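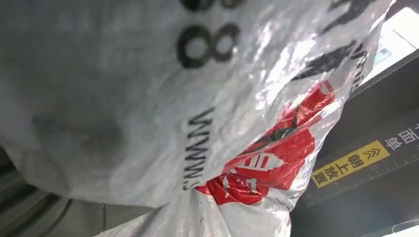 ## Week 11 - Reading bags and labels

Bring the handout from February. Colton Doucette takes the 2 pm group.

- Flatten the bag before you copy anything down. Folds hide letters, and a web address can stop after "WWW."
- Numerals printed sideways: turn the bag, then write them.
- Clear film over red print - lift it first.
- If a label can't be read, write "illegible" and leave the colour column filled in.

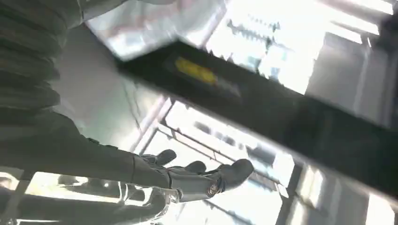
*Dark item, yellow label. Colour column only.*

Sheets go to Eyerusalem Fikre, room 16.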